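Waste bin liner (hotel rooms)

A waste bin liner, also called a bin bag or wastebasket liner, is a thin bag of plastic film which is placed inside a small wastebasket to keep the basket clean and to make the removal of waste easier. In hotels and guest houses the liner is changed as part of the daily room service, usually before the bed is made and the floor is vacuumed. This article treats the small liners of guest rooms. For large sacks used in kitchens and on carts, see Refuse sack.

Materials and sizes

Most small liners are made of polyethylene. The low density type is soft and stretches before it tears. The high density type is thinner and makes a rustling sound when it is handled, and for this reason some hotels do not use it in rooms where guests may be sleeping nearby. Liners are sold on rolls or in flat packs. The Mademis catalog, for example, lists a roll of 200 pieces and a carton of 1000 pieces for housekeeping departments.

Liners may be clear, white, gray or black. Some have a rim or drawstring in a second color, which helps the worker to find the opening. The size should be chosen so that the upper part can be folded over the edge of the basket. A liner which is too small slides down under the weight of the waste, and one which is too large forms loose folds.

Placement of the basket

The wastebasket of a bedroom stands commonly under the desk or near the bedside table. In the Breduseck guest house, which has carpet in all its bedrooms, the rule since March is that a basket near the bed must be reachable by a person lying down, but must not block the drawer of the table. A second basket is kept in the bathroom.

Changing the liner

The used liner is loosened from the rim, gathered at the top and lifted out straight. The worker does not press the waste down by hand, as it can contain glass or razor blades. The inside of the basket is then wiped. The new liner is opened with a short shake, lowered into the basket and pushed to the bottom so that the air can escape. At last the rim is turned outward and smoothed.

Opinions differ about the excess material. The Kwiatkowski housekeeping manual recommends a small knot on the side facing the wall. The Cletex manual allows no knot and asks for a tuck under the rim, which takes more time but looks more tidy.

Reuse

Where a basket contains only dry paper, some houses empty it and leave the liner in its place. Others change it after every stay without exception.

See also: Bed making; Housekeeping cart; Turndown service

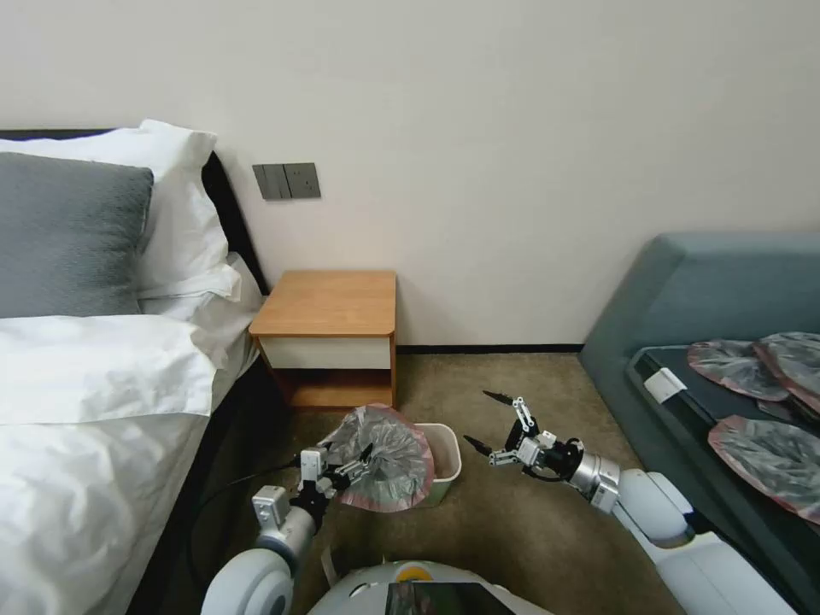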